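The Quiet Joy of a Single Block
Why a few plain squares of color are finding their way back onto grown-up tables

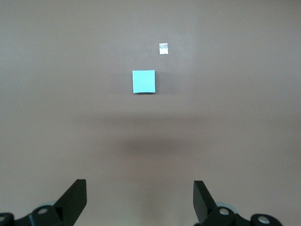 A light blue block on a taupe surface, with a scrap of white for company.

I came to Wuvia to write about shelves. I left with a blue block in my coat pocket and a completely different story, and I have been boring my family with it ever since.

The shelves belong to Benedicta Lamptey, who has spent much of her working life collecting toy blocks and now lends them out from two rooms above a bicycle shop. She has 1,000 of them (she keeps a ledger, and she will show it to you!), sorted by color into shallow drawers. Red gets the top row. The blues are down by the window, and that is where I got stuck, sitting on the floor with my notebook forgotten beside me.

What a color that pale blue is! It sits somewhere between a swimming pool and a robin's egg, and the matte finish keeps it soft even under a strong lamp. Set one down on a brown or mauve background and it practically hums. Benedicta tries every new arrival against a stack of painted boards before she decides which drawer it goes in, and she has strong opinions about taupe. "People think it's a dull color," she told me. "Put sky blue on it and then come talk to me."

She's right. I have since tried it at home on a gray tablecloth, a pine desk and the lid of a shoebox, and a dusty, pinkish brown beats them all.

Benedicta's regulars are mostly adults. They come on weekday evenings, pick out a handful of blocks and sit down at one of the long tables. Some build. Plenty of them never stack a thing. Soon-im Kwak, a quilter, uses the blocks to work out her patterns, sliding squares around until the spacing feels right. She usually starts with one, placed a little off center, and looks at it for a good long while before reaching for the next.

"The first one is the hardest," she said. "After that they tell you where they want to go."

I watched her spend ten minutes on the distance between a green square and a yellow one, and I enjoyed every one of those minutes. She measures by eye, using the block itself as her ruler – one block over, one block up – and she likes to leave at least that much bare table showing. Her Kinsella quilt, named for the street where she grew up, began this way and ended up with more open background than anything she had made before.

Britt-Marie Eklund takes a looser approach. She likes to bring in whatever is at the bottom of her bag, a bus ticket or a candy wrapper or a torn corner of an envelope, and lay it next to something solid. I was skeptical until I tried it. A crinkly little scrap makes a clean edge look even cleaner, and the scrap starts to look interesting too, with its creases and gray patches. I now have a saucer of bits of paper on my desk that I refuse to throw away.

If you want to have a go yourself, you need very little. Choose a surface with no pattern to it and clear it completely. Pull a lamp to one side and low, so the block throws a bit of shadow and you can see how thick it is. Then stand up! From a chair you see a cube or a slab, but from directly overhead the sides drop away and you get a lovely flat square, as crisp as cut paper. Turn it a hair off straight and see how much that changes.

Start with three blocks at most. Benedicta lends her beginners two, plus a board to put them on, and most of them come back for more within the month.

She let me choose one to take home on loan. I picked a blue, of course. It's on the kitchen table as I write, next to a tea bag tag, and I have already moved it twice since breakfast. It's due back at the end of April, and I plan to ask for an extension.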